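Moving Out of Your Rental: Questions We Get a Lot

When do I get my deposit back?
Once we've walked through the place with a checklist and a flashlight. Tenwood leases allow 30 days. We usually beat that, except in February, when everyone seems to move at once. 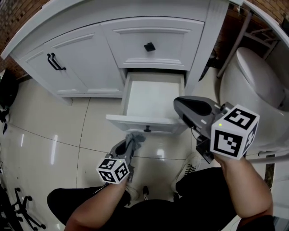

Posted by Huamán

Do I have to clean inside the drawers and cabinets?
Yes. Crumbs count as belongings, and you agreed to take your belongings with you.

Can I leave the couch for the next tenant?
The next tenant has a couch. Hauling yours away costs you $166 – $238 if it's a sleeper.

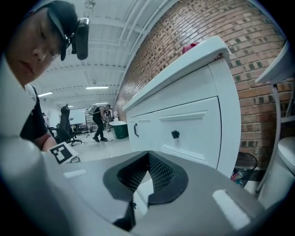 What about nail holes?
Small ones are fine. Please don't fill them with toothpaste. We can smell it.

How many keys do I return?
All 2 sets, plus the mailbox key you forgot you had. A lost set is $100.

Last updated: 2018-07-11

Related
Parking at Danevow Court
Pets, and What We Mean by "Small"
Setting Up Your Utilities

We use cookies to remember your settings. By staying on this site you accept them.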